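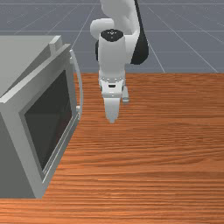 4. Setting up a matter record

4.1 Before you start

You need a Rollbridge account with the Case Lead or Policy Lead role. Read-only users can see matter records but cannot create them. Role changes are made by the system administrator, Eyerusalem Lemma, on written request from a team manager.

Check the register for an existing record under the same client or campaign name. Merging two records later removes the comment history from the newer one.

4.2 Creating the record

1. Sign in and open Matters, then New.
2. Choose a type: Litigation, Policy Submission or Advice Only. The type cannot be changed after the first save.
3. Enter the short title. The limit is 100 characters, including spaces. Use the client name first, then the subject, for example "Teshome — housing allocation appeal".
4. Select the office, Pruston or Drimgate. This sets the filing calendar and the default reviewer.
5. Enter the opposing party. If there is none, tick Not applicable. A blank field will stop the record from saving.
6. Select Save as draft.

Note: Draft records are visible only to the person who created them and to the reviewer.

4.3 Running the conflict check

1. Open the draft and select Conflict check.
2. Add every named party, including former names and trading names.
3. Select Run. The check covers closed matters as well as open ones.
4. If the result is Clear, select Attach result. If it is Possible match, stop and send the record to Rianne Van Wijk with the match report attached.

Caution: Do not upload client documents before the result is attached. Documents added to an unchecked draft are locked and can be released only by the administrator.

4.4 Opening the record

Select Submit for review. Submissions received by noon on Wednesday go on that week's list. Later ones are held for the next list unless a court deadline has been entered in the Urgent field.

Error 311 means that the office field and the reviewer do not match. Reselect the office, save, and submit again.

The summary field accepts up to 900 characters. Longer text is cut without warning — keep a copy elsewhere until the record shows Open. Access for other team members is covered in section 6.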